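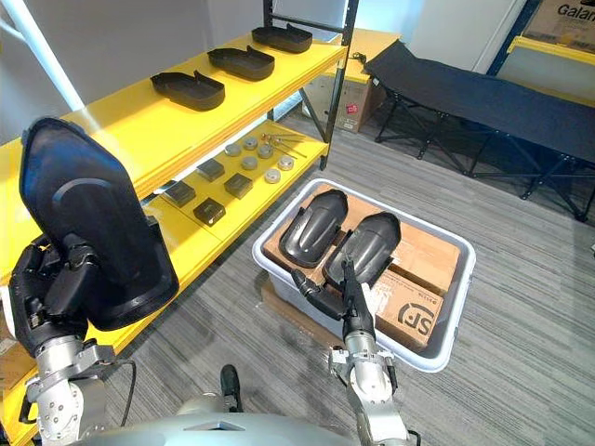
Page last changed: May 2026

Badow project, minutes of the bin-picking meeting

I took the notes again, so blame me for the spelling. We started late and went straight to the covers.

1. Two-handed picking

The question left over from November was whether letting the left hand hold on to one panel while the right goes back into the bin hurts the second grasp. I ran 20 trials on the Bitar arms with the new policy, left hand holding a black panel upright, right hand reaching down for a cover in the white bin. The second grasp failed in 2 of them! I was really pleased (I'd been bracing for a lot worse). Both failures were the same kind: the fingers came down on the rim and slid along the curve.

The Ativska people asked if the shine on the panels is fooling the depth estimate. Could be. I haven't separated that from plain bad finger placement, and I said so.

2. Bin lining

Long chat about the flattened cardboard under the covers. One view was that it gives the fingers something soft to land on and flatters our numbers, the other was that every real bin has some junk in the bottom. We went back and forth for a while and agreed to run the set again on bare plastic, same start poses, and report both.

3. Shelf parts

The trays on the upper shelf are next, then the metal discs. I'd love to do the thin rods too, but I got talked out of it for this round and they're probably right.

4. Write-up

Bistomell wants a draft of the methods section. I'll write it, with the failure clips linked, and we'll only claim what we have for curved covers.

To do
Me: bare-bin trials, methods draft
Ativska: depth check on the glossy panels
Everyone: 3 comments each on the grasp labels before we meet again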